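Home | News | Industry | Regional

Robot cell changes bench roles at Takisance

0 comments | Share (3) | Print | E-mail this

Takisance has put a two-arm robot cell on the desktop teardown line at its Toledo plant. The 5 technicians who stripped towers by hand now share setup, inspection and fault recovery. The plant took in 4000 retired desktops last year, up from 3000.
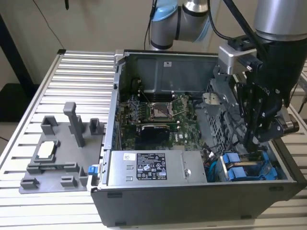
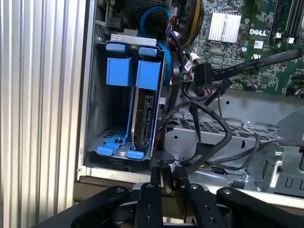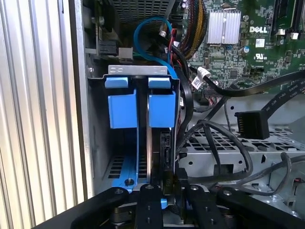
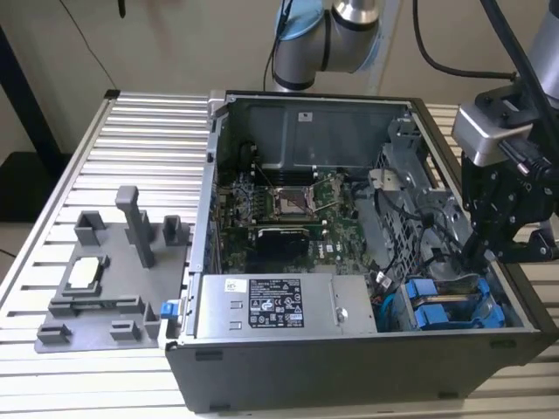
Open tower on the teardown bench and at the drive cage.

Technicians have moved from a fixed bench position to a rotating roster, with pay grades unchanged. Integrator Erer supplied the control software and a 1145-page manual, and each technician must pass its recovery module before working alone. Drive removal remains the step with the most operator calls. Blue plastic carriers like those in these Dell units differ between models, and grip points have to be taught for each type. Loose cabling is still dressed by hand. A second cell is planned for the Fastirbridge depot in March.

Print | E-mail this | Share (3)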